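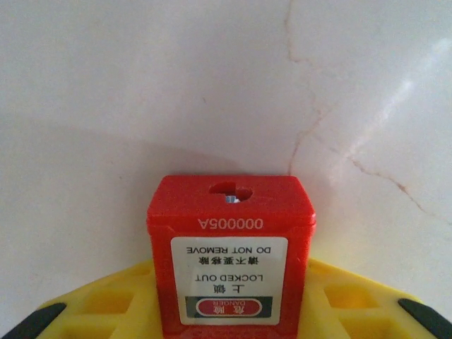 BILLPORT, 9/23/22 – Tosmont has published a lockout practice for sites that run robot cells. It requires every worker entering a cell to fit a personal lock marked "DO NOT REMOVE" and to keep the key until leaving. Robots may not remove or refit locks on a live energy source.

"The person inside holds the key," said Hortensia Restrepo, head of safety at Tosmont.

The practice takes effect in March. Sites have 90 days after that to retrain staff.

Contact: Graham Mapplebeck, Tosmont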